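About Unesa

Unesa is a small school for people who design how things behave. We teach interaction design for connected products and smart spaces: the thermostat that learns your mornings, the lobby screen that changes when a crowd walks in, the hospital bed that tells a nurse's phone it needs attention. If it senses something and then does something, we probably have a class on it (and a long argument about whether it should have a button).

We started as an evening course in the back half of a print shop, with 2 teachers and one long table. The course was called Rooms That Respond, and the first group spent most of September wiring up a hallway so that it could tell whether people were in a hurry. It was terrible at telling. They learned a huge amount from that hallway, and we still run the same exercise with every new group, in a different hallway, with much better sensors and just as many surprises.

Today we have 218 students across our full-time and evening programs. Some come straight from school, but plenty of them have worked for years as nurses, electricians, shop managers, stage technicians or programmers, and we love what that does to a class discussion. Someone who has spent a decade fixing elevators has very strong opinions about what a waiting person wants to know!

How we teach

Every term is built around one long project. Students pick a place, get permission to spend time in it, and start by watching. The first three weeks involve no software at all. You sit in a laundromat or a bus station or a dentist's waiting room, you write down what people do with their hands and where they look, and you talk to the ones who don't mind being talked to. Only then do you begin sketching, first on paper, then with cardboard and tape, then with working electronics.

We're big believers in rough prototypes. A student will often play the part of the machine from behind a curtain, reading a script into a microphone while somebody tries to book a meeting room with it. You find out in ten minutes that your clever greeting is far too long. Then you rewrite it over lunch and try again in the afternoon, and by the end of the week you've thrown away half of your ideas and feel great about it. 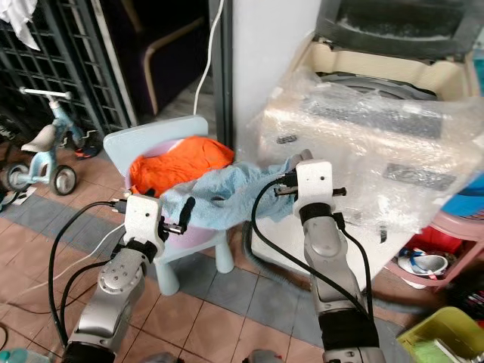 Evaluation gets as much class time as making. Each project is tested with people outside the school, including older people, people with limited sight or hearing, and people who simply don't like gadgets. We ask students to keep a test diary and to present the sessions that went badly along with the ones that went well. Final reviews are open to anyone, and the questions from the back row tend to be the best ones.

Our programs

The full-time program in Interactive Spaces and Objects runs for two years and ends with a public project. There is also a part-time evening version, which covers the same studio work at a gentler pace, and a short course for managers who commission this sort of product and want to get better at judging it. The short course is limited to 40 places so that everybody gets to build something. Yes, managers build things too, and they get very competitive with the cardboard.

Where we work

Our studios are in the old Zoncombe building, two floors up, with big north windows and a freight elevator that we've grown fond of. The workshop has soldering benches, a laser cutter, a sewing corner for wearable projects, and a library of 800 sensors, motors and switches that students can borrow overnight. The Ahn Room on the ground floor is our test space, and its walls move, so it can be a kitchen one week and a ticket office the next.

Several of our projects are done with Burnov, a building controls firm that opens up one of its office floors to second-year students each spring. Last year's group worked on lighting that staff could overrule without hunting for an app, and a version of their wall dial is still in use there.

The people

Helge Lundgren founded the school and still teaches the first-year studio. Helge trained as a furniture maker, moved into exhibition design, and got hooked on electronics after building a museum bench that counted its visitors. The rest of the teaching staff are all practicing designers, engineers or researchers, and most of them keep a day or two a week for their own work, so what they bring into class is fresh.

Come and see us

Our next open house is on Wednesday, October 21, 2026, from four in the afternoon until eight. The workshop will be running, second-year students will be showing work in progress, and there will be soup. Try things, press everything, and tell the students what confused you. They'll write it down.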